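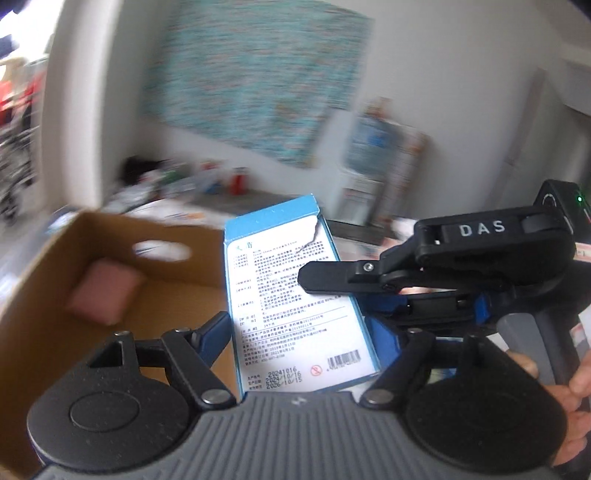

Budget season, so I spent the weekend reading quotes for hand-held grippers and the arms they're supposed to lead to. Posting notes as I go. I buy equipment for a small pharmacy packing operation. I don't build robots and I don't sell them.

---

Four quotes on the desk. Only one gives a price for replacement finger pads. The pads are the part that rubs against cardboard all day. If I can't find the price of a pad, I assume it's bad.

---

Fandbridge wants $744 a year per gripper for "care." I asked what care covers. Shipping is extra. Pads are extra. A loaner while yours is in the shop is extra. So care is mostly a phone number.

---

The pitch goes like this: your people pack orders with grippers in their hands, the recordings train a model, then an arm does the packing. Fine. Now show me the line in the quote for step two. Three of the four don't have one.

---

Cartons are the thing I keep bringing up on calls. Medicine cartons are light, they crush, the coating tears at the corners, and the side you need to scan is never the side facing you. Sales decks love a wooden block. I don't ship wooden blocks.

---

Rajput was the only vendor to ask what our cartons measure. They also came in highest. I'm annoyed by both facts.

---

Question for anyone who has run these: does your rate include turning a carton so the barcode and the expiration date both get read? I was quoted 297 picks an hour. I asked if a pick includes the turn. Still waiting, and I asked on the phone, so that was a long pause.

---

Labor is where these budgets go soft. Somebody has to hold the grippers. One quote has 63 hours of recording for "initial coverage" and puts the cost of that at zero, on the theory that my staff are already paid. They are already paid to pack orders.

---

Two grippers per station, by the way. The front page of the Skonulel quote prices one. Page four says "bimanual tasks require a second unit." Opening a shipping box and putting a carton in it is a two-hand job for every person I've ever watched do it.

---

Someone replied asking why I don't just lease. I looked. The lease runs 6 years. I wouldn't sign a six-year lease on a stapler in this market - these things get a new model every time I open my email.

---

Also not in any quote: bench space, lights, chargers, spare screws, the shelf where the dead one sits until someone mails it back. I'm adding my own line for it. About a tenth on top, and I expect to be low.

---

To be fair to the hand-held part, it's the cheapest piece of the whole plan and the one I mind least. You can put it in a drawer if the project dies. You can't put an arm in a drawer.

---

What I'm sending up the chain: money for one station, two grippers, a box of spare pads, and paid hours for the person using them. No arm. No care plan. We look again in September with our own cartons and our own numbers.

---

The Ronanmont site wants to skip the trial and order for every bench, to get the volume discount. The discount starts at ten units. I've asked them to tell me what the other eight would be doing.

---

If you've bought pads separately, from any of these vendors, tell me what you paid and how long a set lasted. Replies are open. Sales reps, please use email like you already do.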